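Print this page
E-mail this page

Workshop notebook, December
Entry: weighing things that are not flour

Started at the big table after lunch, once the glue from the morning had stopped smelling like an accusation. The question on the page is the same one as last month: how much is left on a roll of tape, and can we find out without unwinding it like animals.

Background for whoever reads this next. We buy yellow tape from Groten and we mark everything with it: shelf edges, box lids, the bit of floor where the door swings. We run out at the worst moment every single time. The stock sheet counts rolls, and a roll with two turns left on it counts as a roll. On paper we have never been short of tape in the history of the shop.

So, weigh them. The kitchen scale is the Barnatari one that came over from the coffee corner, and it has been promoted. It reads in whole grams and it goes higher than any tape will ever ask of it.

First thing, check the scale. The 1000 gram calibration weight lives in the drawer with the dead batteries. Put it on, got 1000. Took it off, got zero. Put it on again out of suspicion, got 1000. Fine. I have had worse relationships with more expensive instruments.

Full roll, new out of the wrapper: 174 grams. Bare core, from the one we finished on the shelves: 18 grams. That leaves 156 of tape on a new roll, and everything in between should be a straight line, minus whatever the core has soaked up in glue and floor dust. Wrote both numbers on the inside of the cupboard door in pencil. Please do not improve them in pen.

Where the roll sits matters more than I wanted it to. In the middle of the platform the number comes up and stays. Over on the edge it wanders by a gram or two and then settles on something it likes. For tape I can live with that. For the pigment jars I can't, so jars go in the middle, always, even when you are in a hurry and the jar is only "quickly" being weighed.

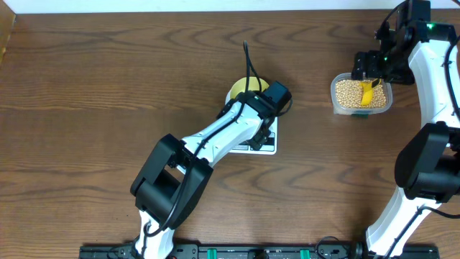

Cormier read the first half of this entry over lunch and wrote back that a gram or two is nothing, that the old place used to judge tape by squeezing the roll, and that if we are going to be this fussy we should at least turn the scale so the buttons face the person doing the weighing. Fair point on the buttons. I have pressed the unit key with my sleeve twice this week and spent a happy few minutes believing a new roll weighed 6.

On squeezing: tried it. Lined up the part rolls from the drawer, squeezed each one, wrote down a guess, then weighed. My guesses were not good. I was kindest to the rolls I had started myself. Not going to put the table of results in here, it does nobody any credit and the nobody is me.

Then the tabletop. The scale did not care for its first spot, near the wall, where it rocked on one foot. Moved it toward the middle and it sat flat. I like this table, it has a grain like a bad day at sea, but it is not level and never claimed to be. If the scale rocks, move it before you start folding up bits of card to put under it. I found three generations of folded card under the old spot.

Also weighed, while I was there and it was switched on:
— the box of hinge screws for the Skurimthorpe cabinets, 690 grams with the lid, which agrees with the packing slip, to my mild disappointment
— the good scissors (forgot to write it down)
— the mug. Tared it out, then took it off, and got a negative mug.

The scale turns itself off if you leave it alone too long, and it takes the tare with it. It did this to me in the middle of the screws while I was looking for a pencil. Find the pencil first.

What I'd like us to do from now on: when a roll comes back to the drawer, weigh it and write the number on the inside of the core. If it reads under 50, it goes in the left side of the drawer and counts as zero on the stock sheet. I picked 50 because that is where I start to feel nervous. If anyone has a better reason, cross mine out.

Still to do. Check whether the masking tape comes on the same core (looks like it, don't trust it). Get batteries for the scale before it goes dim in front of a customer. Ask Groten whether a new roll is meant to be 174 or whether we got a generous one. Weigh a second new roll, which I would have done today, except that we are out of tape.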